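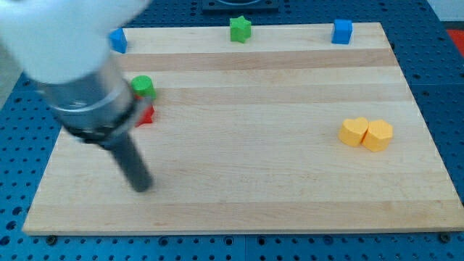 Figure 7.1 A board of light-coloured wood made up of strips, lying on a blue metal table.

Chapter 7
Wood and Water

Anyone who has lived in an old house knows the door that sticks in winter. Or it sticks in summer, depending on the heating and the temper of the house. You plane a little off the edge, feel pleased with yourself, and six months later there is a gap you could post a newspaper through. The door has done nothing unusual. It has gone on behaving like wood, which it will do until it rots or burns, and the mistake was to treat it as though it had finished changing when somebody painted it.

In Chapter 6 we looked at how a tree grows and why the rings form. We now take the tree apart and ask what happens to the pieces. Most of the answer has to do with water, and this chapter is longer than the last one for that reason. Readers who skipped the section on cell walls may like to go back to it. We will know.

7.1 Where the water sits

A living tree is a wet object. Cut a fresh log and the water is in two places. Part of it lies in the hollow middles of the cells, much as it would in a bundle of drinking straws. This is called free water. The rest is held in the cell walls themselves, and this is called bound water.

The two leave in order. Free water goes first, and the log gets lighter but keeps its size. Once the hollows are empty and the walls are still full, the wood has reached what is known as the fibre saturation point. Only after that do the walls begin to dry, and as they dry they become thinner. The wood shrinks. Every warped shelf in the country dates its troubles from this moment.

Moisture content is given as a percentage of the weight of the fully dry wood, not of the wet wood. Students find this irritating, and it does produce the odd-looking result that a fresh log can have a moisture content above 100 per cent. To work it out, weigh the sample, dry it in an oven until it stops losing weight, and weigh it again. Subtract the second weight from the first, divide by the second, and multiply by 100.

Worked case. A block cut from a beam at Skoltham weighed 1,887 grams when it came in from the yard. After drying it weighed 1,544 grams. The water lost is 343 grams, and 343 divided by 1,544 gives a moisture content of 22.2 per cent. The owner had been promised that the beam was "bone dry". Bones were not tested.

7.2 Three directions, three answers

If wood shrank evenly, this would be a short chapter. A plank would turn into a slightly smaller plank and joiners would be calmer people. Wood is built in a direction, however, and it shrinks differently along each one.

Along the grain it hardly moves at all. Across the grain, from the centre of the tree out towards the bark (the radial direction), it moves a good deal more. Following the curve of the rings (the tangential direction), it moves most, commonly close to twice as much as radially. A board sawn so that the rings run in shallow curves across its end will therefore try to cup as it dries, with the edges pulling away from the heart side. Those curves are trying to straighten out.

Jasmina Kovačević, whose workshop notes we draw on in several places in this book, kept a single wide plank nailed flat to a wall for 37 years to see which would give up first. The plank split in the second winter. She left it up, she wrote, "as a warning to apprentices and a comfort to me".

7.3 Cutting it up and sticking it back together

One old remedy is to use narrow pieces. A strip can only cup by a small amount, and several strips glued edge to edge can be arranged so that their habits partly cancel out. Kitchen boards, worktops and table tops are often made in this way. In Figure 7.1 the strips show as faint bands, slightly lighter and slightly darker by turns.

Gluing does not stop the movement. A glued panel still grows and shrinks across its width with the seasons, and anyone who screws one down hard along both edges will hear about it, usually at night. Fixings must allow for travel. We return to slotted screws and wooden buttons in section 7.6, with the Prument table as our example of how it ought to be done and the Bunard staircase as our example of the other thing.

Before you read on

1. Find a wooden door, drawer or window at home that sticks. Note the month and whether the heating is on.

2. Look at the end of any solid plank and sketch the rings. Mark the side on which you would expect it to turn hollow as it dries.

3. A sample weighs 600 grams wet and 500 grams dry. Work out its moisture content, then work it out the wrong way, using the wet weight, and keep both figures for section 7.4.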